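Marble counters, two years in: would you do it again?

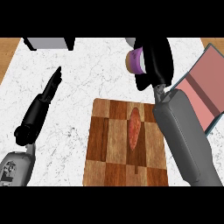

Started by keerthana_t in Kitchens & Counters
Thu 14 December, 16 replies

keerthana_t wrote:
Hi all, long-time reader, first time starting a thread. We're redoing the kitchen in February and I have gone completely in circles on the counters. I want white marble with thin gray veins and I have wanted it since I was a teenager. My husband wants anything else. Our contractor sent us to Bramden, the stone yard off the highway, and the guy there spent half an hour trying to sell us quartz, then shrugged and said "well, people love it or they call me."

We cook a lot. Turmeric, tamarind, lemon on everything. I know all of those are on the naughty list. I've got a sample piece sealed and sitting by the stove and I've been mean to it for 7 days. So far one dull spot where I left half a lime, and a yellow shadow that's fading in the window.

So who has lived with it? Polished or honed? And please tell me what you'd do differently!

ovenmitt47 wrote:
Two years with honed marble here and I'd do it again tomorrow. Yes it etches. Mine has rings by the coffee maker, a big blotch where my son made lemonade, and something by the sink I've never identified. After the first six months I stopped seeing them. I think the first mark is the bad one. I cried over mine, I'm not even kidding, it was a splash of vinegar the size of a dime.

Get honed. On polished, every etch catches the light.

PlainJaneLaminate wrote:
I'll be the grump. We had it in our last house and I hated every minute. I turned into a person who followed guests around with a coaster. My sister still brings it up. If your husband already doesn't want it, think about who's going to be wiping up after whom for the next ten years.

ovenmitt47 wrote:
But that's about the coasters, isn't it? I don't own a coaster. You have to decide going in that it's going to get beat up.

PlainJaneLaminate wrote:
Easy to say. I paid for it, I wanted it to look like what I paid for. I don't think that's crazy.

mirjana.b wrote:
Hello from a former bakery person (Mirjana Bošković, some of you know me from the bread board). My vote is to split it. Marble on one stretch where you roll dough, and something tougher by the stove and sink. We have a slab on the short side under the window and it is heaven for pastry – stays cool, nothing sticks, and I keep the tomatoes away from it. The rest is plain butcher block and I oil it when I remember.

Also, get a big cutting board and leave it out all the time. Mine lives on the marble and never goes in a cupboard. If the board's already there, you cut your lemons on it. If it's in a cupboard, you cut your lemons on the counter "just this once."

keerthana_t wrote:
Oh I like the split idea. Which board do you have? I've been looking at the checkered end grain ones, they look so good on white stone.

mirjana.b wrote:
Mine's a Havlíček, end grain, very heavy. I won't pretend it was cheap. The checkered pattern hides knife marks pretty well, I will say that for it. Put something grippy under it or it'll slide around on polished stone, and lift it up every night so water doesn't sit underneath. I skipped that for one vacation and had a nice rectangle on the counter when we got home.

dry_fit_dan wrote:
Installer here, 16 years. Couple of things.

Sealer slows down stains. It does nothing for etching. People mix these up constantly and then call me angry. A stain is something soaking in, and you can often pull it out with a poultice. An etch is acid eating the surface, and no sealer you wipe on is going to stop it. Your lime spot is an etch. Your turmeric is a stain, and it'll probably finish fading.

Go pick your own slab. Don't approve it off a phone picture. Ask them to show you where the seams land and how the veins run across them. I've seen a gorgeous slab ruined by a seam dead center next to the sink.

And ask what edge you're getting. A sharp square edge chips. Have them ease it a little.

keerthana_t wrote:
Dan, this is so helpful, thank you. Nobody at the yard explained stain versus etch to us. Can an etch be fixed later or is it there for life?

dry_fit_dan wrote:
On honed you can rub out small ones yourself with a polishing powder made for marble. Try it someplace hidden first. On polished, call somebody. Last full refinish I priced for a customer was $300 for a small run, and she was very happy with it.

gus_in_pullthorpe wrote:
Going to disagree with Dan a bit on sealer. I use Skalen on mine and red wine beads right up, no mark of any kind. Been doing it since we moved to Pullthorpe. I think the cheap sealers gave the whole category a bad name.

dry_fit_dan wrote:
Gus, how long do you leave the wine there?

gus_in_pullthorpe wrote:
Well, I wipe it up.

dry_fit_dan wrote:
OK so leave a puddle on a scrap overnight and report back.

gus_in_pullthorpe wrote:
Fine. I've got a sink cutout in the garage. Will do it tonight.

PlainJaneLaminate wrote:
I'd like to see that too. And Keerthana, for what it's worth, I like Mirjana's idea a lot more than going marble everywhere. I could've lived with one stretch of it.

keerthana_t wrote:
Showed my husband the thread and he's on board with marble on the window side if he gets to choose what goes by the stove. He's leaning toward a dark soapstone, which I hadn't even considered. Does anyone have soapstone right up against white marble? Going back to Bramden on Saturday to look at slabs and I'm bringing the lime.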